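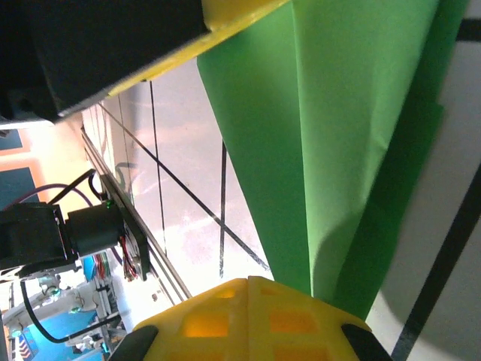
4.3 Does a wrist camera help the softer palm?

The claim we set out to test is that a compliant palm and a camera at the wrist belong together: the palm forgives small errors in approach, and the camera corrects the large ones. Vindeso makes this claim for its palm, and two earlier reports repeat it with little in the way of controls. We were doubtful for a plain reason. A camera mounted this close to the fingers loses much of its view to whatever is being handled. In Figure 4 the folded green object reaches from the top of the view down to the yellow palm, and the two black finger pads show only in part, at the lower left and lower right. A controller fed with such a view has to infer contact from very little. It can see the thin black lines on the white surface and the thick tape line at the right, and we suspect that it leans on these far more than its designers intended.

Figure 4. View from the wrist camera with the folded green object at the lattice palm. Another arm assembly is partly visible at left.

We compared two palms, the lattice palm from Vindeso and a solid palm machined by Gondeck to the same outer size, each with the same finger pads. Each palm was run with the wrist camera on and with the wrist camera off, the overhead camera being left in place throughout. This gives four conditions, and we ran 200 trials in each, for a total of 800. The controller was the Goel policy with its published weights. We did not retrain it for either palm. One may object that this favors whichever palm is closer to the one used in training, and we think the objection is fair; we return to it below.

A trial counted as a success if the object was lifted, held for 12 seconds and set down without a new crease. The last condition was judged by eye. Mali Powell and Trefor Parri scored the objects separately and did not know which palm had been used. Where they disagreed, the trial was scored as a failure. This is stricter than the rule in the earlier reports, which counted any lift, and our success rates should not be set beside theirs.

With the wrist camera on, the lattice palm succeeded in 79 percent of trials. The solid palm, under the same conditions, succeeded in 76 percent. We do not regard a gap of this size as evidence of anything. It is smaller than the gap between two morning sessions with identical hardware, and most of it comes from one Saturday session in which the overhead lights were changed halfway through. With the wrist camera off, both palms lost ground, and they lost nearly the same amount. If the palm and the camera did work together in the way claimed, the lattice palm should have gained more from the camera than the solid one did. We found no sign of this.

A second check was meant to find out what the camera was contributing. We ran 100 further trials with the lattice palm, with plain white card laid over the lines on the work surface and nothing else altered. Success fell well below the level of the main runs, and the failures had a common form: the arm stopped short of the object or closed to one side of it. The simplest reading is that the controller uses the lines to place itself. A user who buys the camera for its view of the grasp may be getting a line follower — a useful thing to have on a marked table, and of doubtful value on any other.

Three limits should be stated. First, the objects were all tall folded prisms, and a prism with creased sides may suit flat pads better than most things do. Second, the Goel policy was trained with a palm whose stiffness is not reported, so we cannot say which of our two palms it favors. Third, the card was itself a change in the surface. It may have altered the glare as well as hiding the lines, and a repeat with matte paint would separate the two effects.

Gwion Beddoe has suggested that the lattice might matter more for heavier objects, where the palm carries part of the load. That is possible, and our data cannot rule it out. The Nutis load rig described in Section 3 would allow such a test, but the maker of the palm gives no load figures against which to compare the results. Until someone measures them, we see no grounds for preferring the lattice palm on tasks of this kind, and we used the solid palm for the cable trials reported in Section 5.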